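新闻稿

Navarro 历史基金会公布早期移民家庭书信档案的整理成果

2021年5月10日，Katmont

Navarro 历史基金会今天宣布，Gindatard 河谷早期移民家庭书信档案的第一阶段整理工作已经结束。从今天起，读者可以在基金会的网站上免费阅读这批材料的目录和一部分全文。
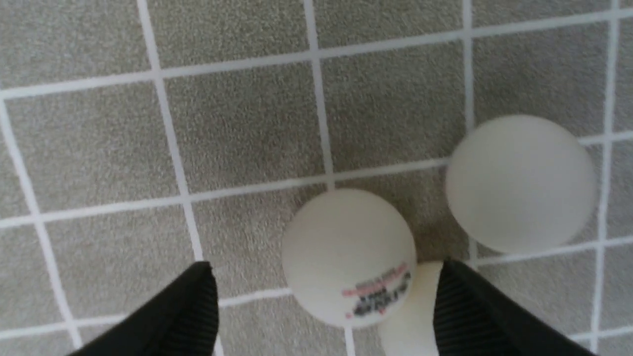
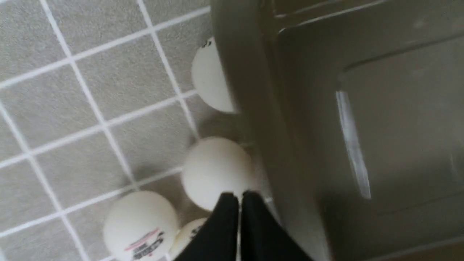 栏目：历史与人物

这批档案主要来自十九世纪上半叶在 Gindatard 河谷定居的几个农户家庭。档案包括书信、账本、土地买卖的契约、学校的练习本，还有一位乡村律师留下的工作笔记。经过整理和编号的文件一共超过3000件，其中600件已经完成文字转写，并且附有简短的注释。

基金会认为，这些文件对研究那个时代普通人的生活有很大的帮助。关于当时的政治人物，图书馆里已经有很多传记，可是关于他们的邻居、老师和雇主，可以查到的材料一直比较少。在这批书信里，写信的人谈到玉米的价格、冬天的疾病、孩子识字的情况，也谈到选举和教堂里的争论。有些信的拼写很不规则，整理人员在转写的时候保留了原来的写法，只在注释里给出现代的拼写。

那位律师的笔记特别值得注意。笔记本共有116页，记录了他在 Katmont 县法院办理的案件，大部分是债务、牲畜和地界的纠纷。他没有上过正式的法律学校，是在一家杂货店里工作的时候，借别人的书自学的。笔记的前面几页抄写了法律书里的段落，后面才慢慢出现他自己的意见。从字迹来看，有一部分可能是他的学徒写的，这个问题基金会还在研究，目前不能下结论。

整理工作使用了名叫 Ara 的编目系统。这个系统由基金会自己的资料部门设计，可以按照人名、地名、日期和文件种类查找。读者查到一封信以后，也可以同时看到同一个家庭在同一年写的其他信件。对于纸张破损、不能完全读出的地方，系统会用方括号标出来，读者如果有不同的读法，可以通过网站上的表格告诉编辑部。

为了配合档案的开放，基金会将于7月在 Katmont 的阅览室举办一个小型展览，展出100件原件，包括上面提到的律师笔记、三本家庭账本和一张手绘的河谷地图。地图的作者不详，图上标出了磨坊、渡口和两所学校的位置，其中一所学校在别的文献里还没有找到记录。展览免费参观，但是阅览室的座位有限，学校和团体请提前预约。原件的纸张比较脆弱，所以展览期间不允许使用闪光灯。

基金会还准备了一套给中学老师使用的教学材料，内容有书信选读、年代表和讨论问题。老师可以用这些材料向学生说明，在边疆地区长大的孩子是怎么学习的，以及农活和上学的时间怎样安排。教学材料有中文和英文两种文本，可以在网站的“教育”栏目下载。如果用于课堂教学，不需要另外申请许可；如果要在出版物里引用，请注明档案编号和收藏单位。

第二阶段的工作将继续转写其余的书信，先从写给已经离开河谷的亲属的信开始。这部分信件的日期很多不完整，需要和教堂登记簿对照以后才能排列顺序。新的转写文本完成校对以后，会分批加入 Ara 系统。

关于 Navarro 历史基金会

Navarro 历史基金会是一家设在 Katmont 的非营利机构，从事地方文献的收集、保存和出版。基金会的阅览室对公众开放，查阅原件需要事先登记。

媒体联系

Navarro 历史基金会新闻与出版部
需要文件的高清扫描件或者希望采访编辑人员的媒体，请通过基金会网站的“媒体”页面提出申请，并写明文件编号和使用目的。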